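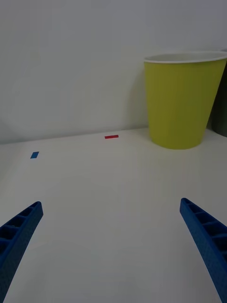

LORNDEN TENANTS' COUNCIL: OPEN DAY LEFT OUR MAIN QUESTIONS UNANSWERED

For immediate release

LORNDEN, September. Members of the Lornden Tenants' Council joined 70 other residents at Grument's open day, where the company showed the robot it wants to try out in the kitchens of the Mahlangu building. The council is not ready to support the plan.

Visitors saw the arm work with paper cups at a white table, with small red and blue markers on the tabletop. The session ran 4 minutes.

"A cup on a clear table is a long way from a sink full of dishes at 9 at night," said Zoila Arboleda, who chairs the council. "I asked to see it done with a full cup. They told me that was planned for later."

Brayan Restrepo of Grument told the group that the arm had made 3716 practice grasps. He did not have a figure for how many of them failed. The council has asked for one in writing, along with the cost per kitchen and the name of whoever pays for repairs.

Keabetswe Dlamini, a council member, said she liked the blue ribbed fingers but would not vote on them.

Grument has offered a second visit at its Nenden workshop. The council will go if it can bring its own dishes.

Press contact: Charmaine Zulu, Lornden Tenants' Council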